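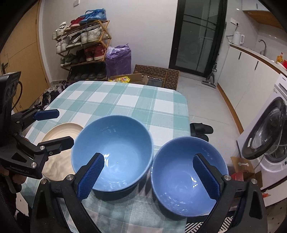 4.2 Influenza vaccination among home carers in Prukdale

We now turn to the second group, the paid carers who visit older people in their homes. The register of the Rulen health district held 879 such carers in November, and we could reach 432 of them by telephone. The interview was short and was made in the evening, when most rounds are finished.

The carers who had refused the vaccine the year before gave mainly practical reasons. The clinic in Plendedero closes at five o'clock, and a carer with late visits can not go there without losing pay. Fear of side effects was named less often than we expected from the hospital staff in section 4.1 - but the question was open, and a person may prefer to name the timetable to a stranger.

Travel should also be considered. Carers in the outer villages told us of journeys of up to 30 minutes each way, and for them the mobile unit was the only realistic offer. As Marchal remarks in his earlier report on Dovhaniuk, a unit which changes its stops each winter is soon forgotten by the people it should serve (Gwenaël Marchal, personal communication).

Figure 3. Two blue bowls on a checked tablecloth.

We did not ask about vaccination of other members of the household, and this limits the comparison with section 4.3.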